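Nemer Food Pantry Program
Progress Report to the Somogyi Fund, 9/7/19
Prepared by Keabetswe Gumede, Program Manager

1. Deliveries to households
The program served 162 households this period, against a target of 99. Most of the growth came from the Plisik district, where a second pickup point opened in April. 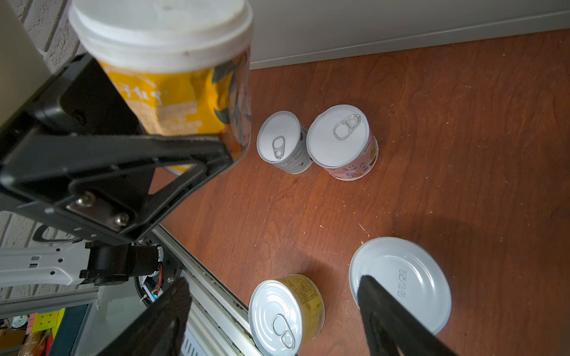
Container with a yellow label and white lid.

Canned and dry goods remain the largest part of each parcel. Fresh produce is still limited by cold storage – the Wudik site has one working refrigerator.

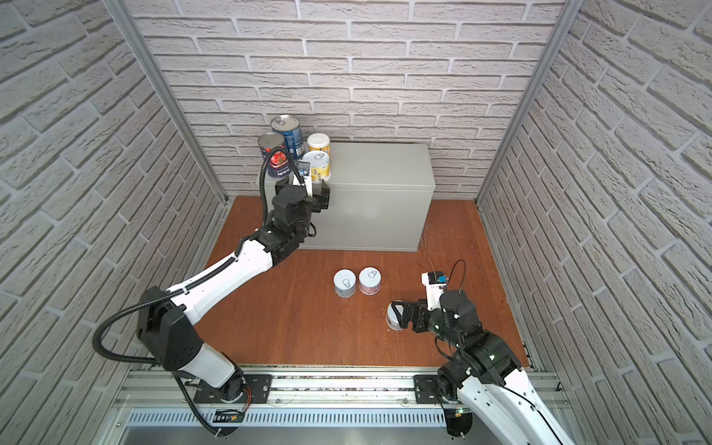 Repairs to a second unit were approved under the equipment line and will be charged to the next quarter. Imre Dobos is obtaining quotes.

2. Staffing
Three part-time drivers were hired. Bence Mészáros now manages the delivery schedule.

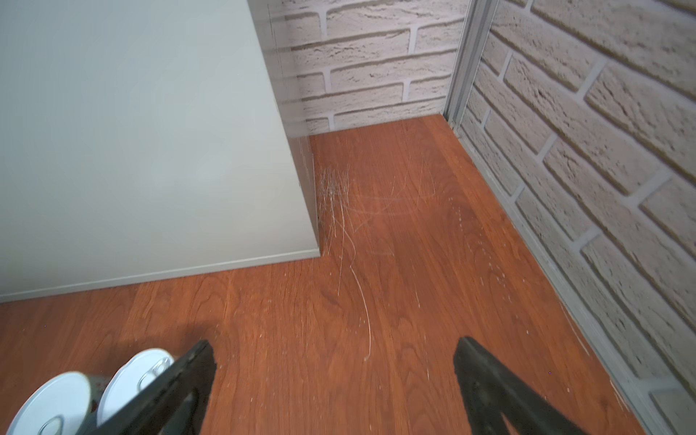

3. Budget
Spending is within the approved amount. Fuel costs exceeded the plan, and we request permission to move funds from printing to cover the difference. 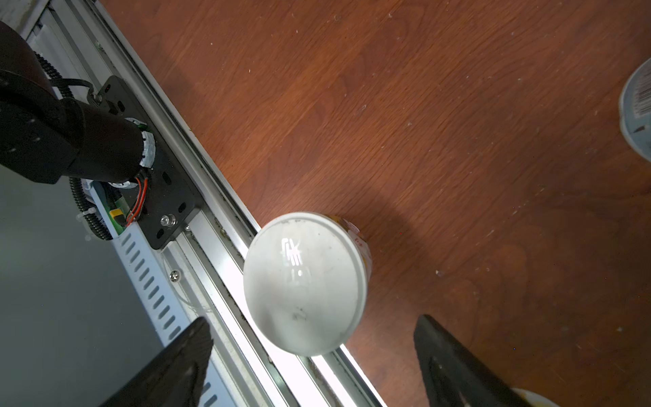 The printing line is underspent as most notices to households now go out by text message. A revised budget is attached for the Fund's review.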